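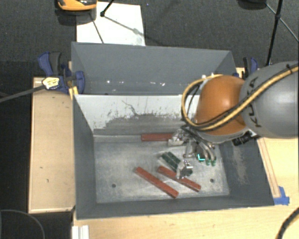 Couldn't we skip the bin and lay the parts out flat, one of the January group asked at the end of the first evening, and save ourselves half the course? You could, and for a lot of shop jobs you should. If you control how the parts arrive, a tray with pockets costs an afternoon and needs no vision at all. We use a bin because the parts at Plallstead don't arrive that way. They get tipped out of a bucket.

Plallstead Shared Workshop
Building a Picking Cell, Handout 2: The Bin and the First Picks
Revised 7/16/26

What you should have from Handout 1
Arm bolted down and mastered. Tool center point taught and written on the whiteboard. Emergency stop tested by everybody in the group, with the arm moving. If any of these is missing, stop and go back to it.

1. Fixing the bin

Put the bin where the arm can reach every inside corner with the elbow still bent. Jog to all the corners before you fix anything. The usual mistake is to check the near corners and guess at the far ones.

Clamp the rim to the table. A clamp on each side is enough for the loads in this course. Weight alone won't hold a bin. When a fingertip catches the wall, even at low speed, the bin slides a little, and every position you taught afterward is off by that much.

Mark the bin's place on the tabletop with tape or a wood strip, so it can be put back after cleaning. The strips in the scrap rack are Tonarwood offcuts and you can cut them to any length you need. Please don't screw into the tabletop.

After clamping, touch off three points on the rim and save them as the bin frame. All pick positions are taught in this frame. If the bin has been bumped, touch off the same three points again and the picks come back with it.

2. Walls and floor

Sloped walls let parts slide toward the floor, where the fingers can get at them. They also take up room. A gripper that comes straight down near a sloped wall will hit the wall before the fingertips reach the part. Bare metal shows where this has been happening. When paint starts to go in one spot, look at the approach moves for that side.

Scuffed metal is also a problem for the camera. Bright streaks on the floor can look like the edge of a part. Turn the lamp before you touch the software settings.

3. Parts for the first session

Start with plain rectangular bars, a few at a time. They have two easy grip faces and it's clear when one has been picked crooked. Bars lying in the open come first. A bar lying against a wall comes second, and two parts lying close together come last. Once the bars work, add one part with a different shape and leave it in the bin while you pick the others.

Sort each part into one of these classes before you write any motion:

Open: clear on both long sides. Straight descent.
Wall: one long side against a wall. Grip across the ends, or tilt the tool and drag the part clear first.
Neighbor: another part is closer than a finger width. Pick the neighbor first if it's in a better class.
Stacked: resting on another part. Always pick the top one.

4. Approach and grip

Hover 19 mm above the part and stop. Look at both fingers from the side. Then descend at the slow setting. Close, wait for the grip signal, lift straight up until the part is above the rim, and only then move sideways.

The grip signal tells you the fingers have stopped moving. It doesn't tell you what they stopped on. Add a width check: if the closed width doesn't match the bar, open, back off and log a miss.

5. Cables

Run everything along the arm with slack at each joint, and tie it at the links, never across a joint. Move each axis slowly through its full working range with one person watching the cables. A loop that looks fine at home position may drop over the bin rim when the wrist turns. The Tsakiris cell lost a sensor lead that way and was down until the replacement came.

6. Logging

Write down every attempt, including the ones you stopped by hand. Columns: part class, approach angle, result, remark. The Baser cell's log stands at 3,638 attempts. The first 2,000 are close to useless, as the part class was left out and a miss on an open part can't be told from a miss on a wall part. Fill in the class column from the first line.

Results are one of: good, dropped, missed, touched wall, stopped. "Almost" is not a result. If the part didn't make it to the drop-off, it's a miss or a drop.

7. To do before the next session

Touch off the bin frame twice and compare the numbers. Bring both sets.
Teach one approach for each class except stacked.
Run the bars until your log sheet is full on both sides.
Sketch the bin in cross section, to scale, with the gripper at its lowest point over the base of the wall. Find the closest distance between the two. We'll use this drawing for the collision limits in Handout 3.

Shop rules still apply: one person on the pendant, hands out of the bin while the drives are on, power off before you move a clamp.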